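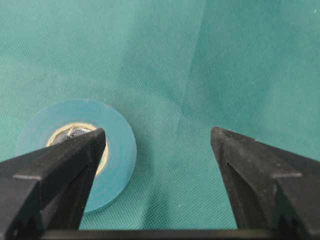 Wrist cam, wedge fingers, light blue tape. Gripper thread, bring snacks.

1/ I have been comparing two sets of fingers on the same small arm for most of January. Set A is the black wedges in the photo. Set B is a pair of soft pads from Nultivia that cost more than my first bicycle. Same arm, same Stornine controller, same tape rolls.

2/ Why tape? It's cheap, it rolls away if you insult it, and it has a hole in the middle. That gives you two ways to grab it: squeeze the outside, or put one finger down the core and pinch the wall. The second way is elegant and goes wrong more often.

3/ Ran 400 picks per set. I would like to say I watched them all. I watched the first 100 with real interest and the rest with a sandwich.

4/ Wedges: great at getting under an edge, great at the core pinch, terrible if the wrist is rotated even a little off. The tips come down on the side of the roll and push it across the cloth like a tiny snowplow.

5/ Pads: forgiving, grabby, slow. They'll hold a roll at an angle no sane person would choose. They also hold on after you tell them to let go, which I-hsuan Mok calls "compliance" and I call sulking.

6/ The wrist camera changed my mind about the wedges. From the side view I kept blaming the fingers. From the wrist I could see the approach was off before they ever closed. Sorry, wedges. I wrote some unkind things about you in the log.

7/ The side view still earns its keep for the tray, though. Rolls up on their sides, packed close, and the wrist camera gets very little warning about the neighbors.
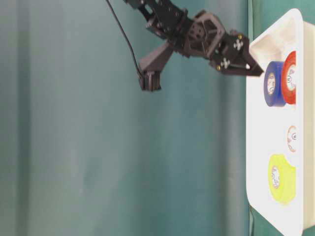 Chi-keung Shih asks whether I tried slowing the last inch of the approach before buying new fingers, and says the stock Uro settings come in far too hot for anything round.

8/ I did not try that before buying new fingers. I tried it after, at 11 at night, with the receipt open in another tab. It helped the wedges a lot — more than the pads did.

9/ So the current ranking is: wedges with a slow approach, pads, wedges with the stock approach, me using my left hand.

10/ Still open: the blue roll next to the red one. Going in between them, the wedges fit and the pads don't. Getting back out with only one roll is a separate skill.

11/ Next up is the Fung controller, same rolls, same tray. If anyone wants a lightly used pair of soft pads, they come with opinions.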